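How do I keep small sewing bits sorted without buying a cabinet?
Posted in Home & Storage

I inherited my aunt's sewing things in July and have been putting them in whatever was free, mostly biscuit tins. It works until I want one particular snap or bobbin, and then I tip the whole lot onto the table. I have a single shelf, 400 mm deep, and I don't want to spend much. Is there a simple way to divide up a tin, or should I give up on tins?

One of them is pink on the outside and gold inside. 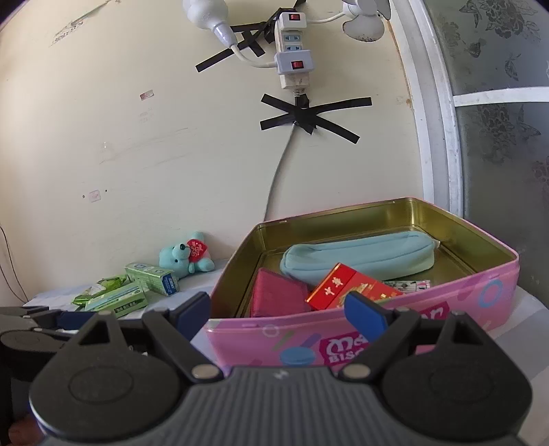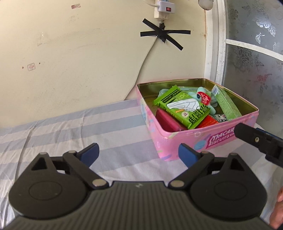
Jade Dobson
Keep the tins. Cut strips of stiff cardboard to the height of the tin, slot them together in a grid and drop the grid in. Cereal box card is too thin, so use the side of a shipping carton. Put the things you use weekly in the front row. Pins and needles should go in something with its own lid — they work their way under the dividers and you find them with your fingers.

Label the side of the tin as well as the lid. Lids get swapped.

If you have a lot of buttons, sort by size first and color second. I did it the other way and had to redo 2,000 of them.

pristau_623
just buy a tackle box

Aguiar
Tackle boxes are fine for bobbins, but check the depth before you buy. I got one from Diltura and thread spools would not stand up in it, so I had to lay them flat and the lid still bowed. The dividers also lift out when you pull on anything tangled.

What worked for me was small zip bags inside the tin, filed upright like cards, with a scrap of paper in each saying what it is. Five sizes of snap fit in one row. Squeeze the air out first or the lid won't close.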